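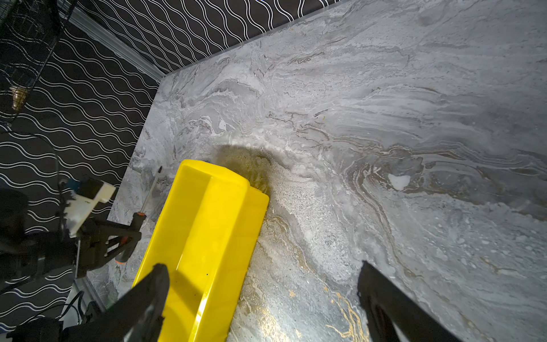
Re: [border-list] Residence permits in Ririk

Gumaro Bermúdez wrote:
> The minister in Prumine speaks of 2000 asylum requests
> in January. Does he count families or persons?

Dear Gumaro,

He counts persons. In the written answer to parliament the number of families is 163, but this covers only the Herkico crossing. I did not find the same table for the other crossings.
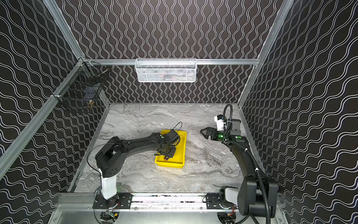 Panels with white wavy lines, marble-patterned floor

I copy the short news from our local paper, in my translation:

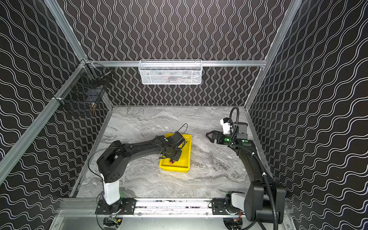 HARAHAP, 2025-02-11. The town council voted to keep the reception center open for 36 more families. The ministry had asked for 200 places. The mayor said that the capital must pay before it gives orders.

If somebody has the text of the vote, please send it to the list.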